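"A table must be quiet": a talk with Volker Reuter

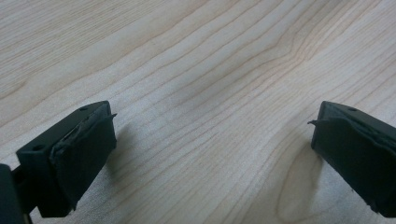
Volker Reuter has made tables for 28 years, and he still begins each one in the same way. He puts the boards or the veneer sheets on the floor, stands on a chair and looks down on them. "From above I see where the lines go," he told me. "From the side I see only the shine."

His workshop, Schmieder, is on the second floor of an old building in Nellis. He took the name from the owner before him, and he never changed the sign. We sat near the window and drank coffee from very small cups.

I asked him why he prefers light wood. He thought for some time. "With dark wood, people look at the color and they are finished. With light wood they look at the grain. I had a customer who found a duck in his table. He called me to tell me about the duck."

He does not like a high gloss. Most of his tops get a matte finish, and he tells the buyers to use a damp cloth and no polish. "They use polish anyway. Then they write to me in April and ask what are these spots."

For two years he has shared the work with Kristaps Dzene, who came from the furniture maker Gileo. Dzene is more strict about the veneer. He keeps the sheets in the order in which they were cut, with a number on the back of each one. The last number in his book was 2,387. "If you mix them, the lines don't meet," Dzene said. "You can put them together, but the eye stops there every time."

The two men don't agree about swirls and loops in the grain. Dzene wants them in the middle of the table. Reuter puts them near a corner, "where somebody sits and has it for himself."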